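To rinse or not to rinse

Ledari's kitchen leaflet promises that you can stop rinsing plates for good. Scrape, load, walk away. I have been hearing this for years and I still don't quite believe it, at least where porridge is concerned.

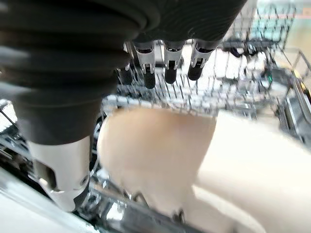

The leaflet says a household saves 3000 litres a year by skipping the tap. It doesn't say which household, or how long they used to leave the water running. A quick wipe in a bowl of water uses very little, and I suspect the comparison was made with somebody who rinses each plate like a muddy boot.
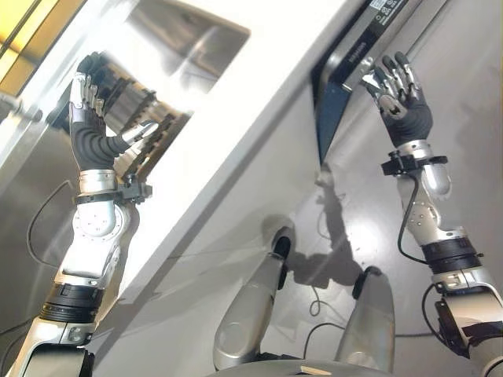

Then there is the loading advice. Plates upright between the tines, one to a gap, all facing the middle. Fair enough, although shallow plates with a bit of a curve lean on their neighbours whatever you do, and a rack drawn in a leaflet never seems to have that trouble. 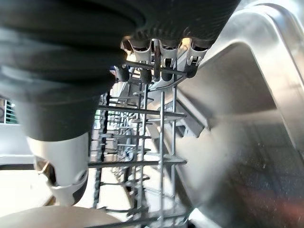 Photo: Driltlow

I'd also take the 28-minute quick wash with a pinch of salt. Mine leaves egg on the forks - every time.

So scrape well, keep the rinse for anything sticky or dried on, and leave a gap where you can. If two plates still come out dirty, wash them by hand.
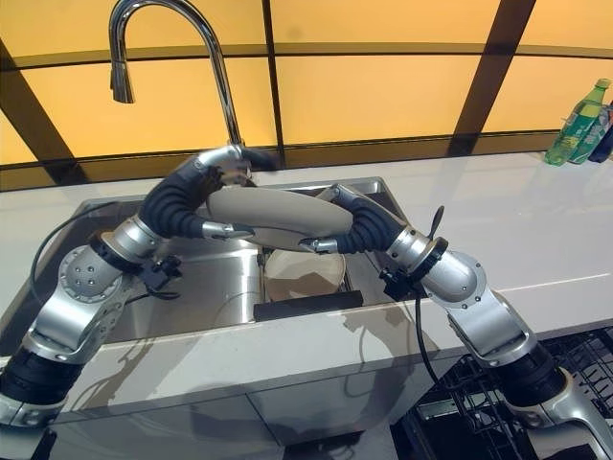 Ledari have a longer guide coming out in November. I'll read it, but I'm keeping my washing-up brush.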